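Last updated: June

Home | Handouts | Cell Setup | Maintenance | Contact

FEDIA TRAINING LAB
Handout 4: Two-arm table, daily setup and gripper care

Read before your slot. Not after. Bring the log sheet from Handout 3.

Garment tasks are hardest on the fingers so thats what we use for checkout. 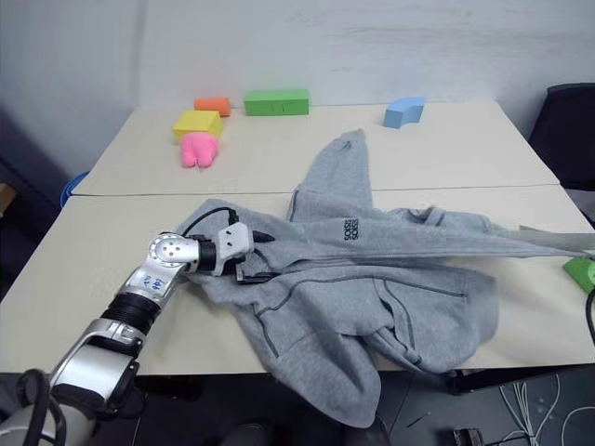
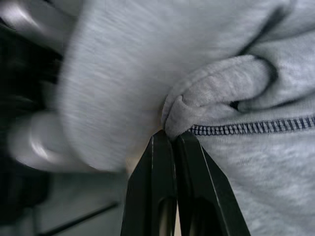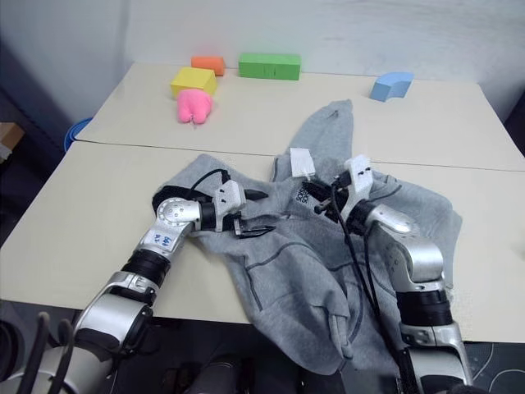
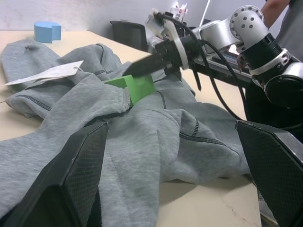
Fig. 1-4. Gray fleece garment on the two-arm cell. First and third are head views, second and fourth are wrist views.

1. Before power

- Tables pushed tight. Seam between the two should not catch a fingernail. If it does, shim the legs, don't tape over it.
- Arm base bolts: 10 per arm. Hand check all, torque only the marked ones.
- Cables. Follow each one from gripper back to base with your hand. You want a slack loop at the wrist (see third picture, left arm, cable goes up over the wrist). Too tight = connector works loose in a week. Too long = it drags in the cloth.
- E-stop pressed, then released. Write it down.

2. Power and home

Left arm first, then right. Wait for both to report ready in Pivport before you touch the home button. Homing takes a while, keep hands off the table. If an arm stops short of home, do NOT push it. Power off, wait 5 minutes, start again. Twice in a row = log it and call the bench.

3. Fingers

We have more than one style. Plain black tapered ones with a slot (second picture), and mesh-faced paddles (fourth). Check the profile in Pivport matches what is bolted on. Most common mistake on Saturday sessions by far.

- Wipe inner faces, dry cloth. Lint builds up fast with fleece, esp. in the mesh and the slots.
- Close slowly on a paper strip. Strip should hold at the tip. If it slides, re-zero.
- Re-zero every 288 grasps regardless. Counter is on the status page, it does not reset by itself.

4. Wrist camera

Lens wipe, then check both finger tips are where the overlay says. Some blur when the arm is moving is normal. Blur when its standing still means a loose mount or dirty lens, usualy the lens.

5. Pinch test

One arm, one fold, low force. Lift a little, hold, set down. Try it near a seam and then away from one, the thickness changes the reading. Zippers: keep the tips off the teeth, they chew the pads.

6. Shutdown

Park both, grippers open, power off right then left. Clean lint off the tabletop. Sign log.

Spare fingers and screws are in the Farkas cabinet, second drawer. Pads have to be ordered from Trelircombe so don't take the last set without saying so.

Related handouts
Handout 3: Reading the cell log
Handout 5: Changing a wrist cable
Pivport profiles, short guide
Pad wear chart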